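Taltcombe Robotics Club: pen handling dataset, student release

Last updated Apr 26, 2026

This is the data card and general readme for the recordings made by the senior group at Taltcombe over two terms. It covers what's in the folder, how it was recorded, how to load it and what's wrong with it. If you only want to train something quickly, read the sections on files and known problems and skip the rest.

Summary

The set has 241 episodes of a two-arm bench robot picking up, moving and passing pens and other thin items. All of it was driven by students using leader arms. There is no autonomous running in this release. Each episode is one attempt at one task, from the operator pressing the start pedal to pressing it again.

The work started in January as a project for four students and grew when the junior group asked to join. Liis Kuusk wrote the recording script. Birutė Vītola and Imelda Lumanlan did most of the driving. Ffion Rowlands checked the labels. Aurélien Bouvier is the supervising teacher and the person to email about access.

Tasks

pick_single: one arm picks up a pen and holds it clear of the surface.
handover: one arm picks up a pen and passes it to the other.
sort_tip: pens are moved left or right according to the colour of the tip.
free: no set task. Operators used these to practise, and we kept the ones that looked useful.

Operators had 100 seconds per attempt. If the time ran out, the episode was saved anyway and marked as a timeout. We kept failed attempts on purpose, so filter on the result column if you don't want them.

Setup

Both arms are mounted on the near edge of a white work surface, one at each end, inside an enclosure with plain panels. Each arm has its own small camera near the gripper, and a fixed camera records the whole workspace. The panels are there to keep the background the same from one session to the next, as the club shares its room with the sewing elective and things get moved. 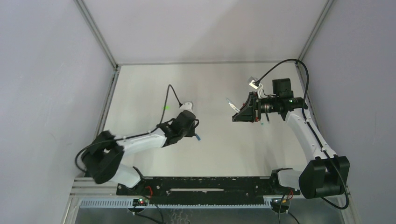 Recording sessions were kept short. Operators swapped after every 14 episodes, or earlier if they wanted to. New operators had to finish a practice block in the free task before their recordings counted toward the other three.

Files

episodes/ has one folder per episode, numbered from 0000
episodes/NNNN/joints.csv has joint positions and gripper opening for both arms
episodes/NNNN/left.mp4, right.mp4 and fixed.mp4 are the three camera views
labels.csv has episode number, task, operator code, result and notes
calib/ has the calibration files, one per arm
tools/load.py is the loader

Operator codes are letters only. The list matching codes to names is not in this release and we won't send it out.

Loading

Install the packages in requirements.txt, then run python tools/load.py --task handover to get a list of the episodes for that task. Add --result success to leave out failures and timeouts. The loader lines up the video and joint data by timestamp. It does not resize or crop anything.

Labels

Results were marked by the operator straight after each attempt and checked later by Ffion from the fixed camera video. Where the two disagreed, the checked label was used and the original was kept in the notes column. This happened in 22 episodes, mostly handovers where the pen was passed across and then slipped.

Known problems

The left arm was recalibrated partway through. Episodes 0000 to 0100 use calib/left_old.json and everything after that uses calib/left.json. The loader picks the right one, but your own code won't.

Fast arm movement is blurry in the fixed camera video.

Lighting changes a bit between morning and afternoon sessions. We didn't record the time of day.

A few notes in labels.csv are in Estonian. Liis is translating them.

Use

Free for schools, clubs and anyone learning. Please credit the Taltcombe Robotics Club. Ask Aurélien before putting it in anything you plan to sell.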